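Mendow Übungsküche für Roboter-AGs

Verleihpaket für Schulen, Hochschulkurse und Teams im Stastley-Cup. Der Cup verlangt seit dieser Saison Hausarbeit, und die wenigsten Technikräume haben eine Spülmaschine. Viele Wohngemeinschaften übrigens auch nicht, aber die beliefern wir nicht.

Lieferumfang: Küchenzeile mit Spüle und Spülmaschine, Halterungen für Roboter und Sensorik, Aufgabenheft. Teller bringt die AG selbst mit. Unsere waren im Dezember aufgebraucht. 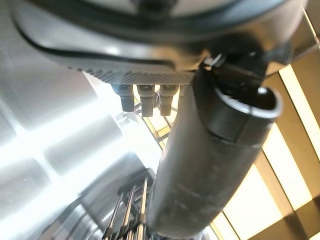
Gehäuse, Anschlüsse und Rohrhalterung von unten

Das Aufgabenheft stammt von Piret Kivi, die den Wahlkurs in Girkdale leitet und eine strenge Auffassung davon hat, was »eingeräumt« bedeutet. Aufgabe 1 ist ein einzelner Becher. Aufgabe 4 heißt »Zwei Teller, eine Hand« und hat schon selbstbewusste Teams zurück an den Quellcode geführt. Pro Lauf gibt es 30 Minuten. Wer fertig wird, darf ausräumen.

Aufbau: zwei Personen, ein Inbusschlüssel, ein freier Nachmittag. Stellfläche bitte vorher ausmessen, auch die Tür. Ein Wasseranschluss ist für den Wettbewerb nicht nötig, gespült wird nach Darwish-Regelwerk ohnehin nie.

Der Klassiker aus dem Heft: Teller über dem herausgezogenen Unterkorb, die andere Hand offen neben der Spüle.
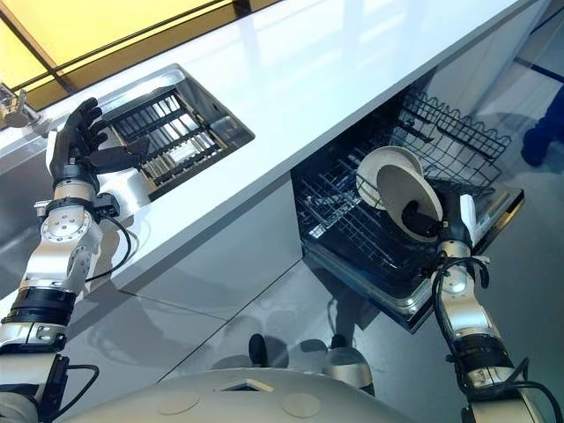 Miete und Kaution

Miete pro Halbjahr: 200 Euro
Kaution: 1.000 Euro
Gewicht: rund 90 Kilo, Lieferung bis Bordsteinkante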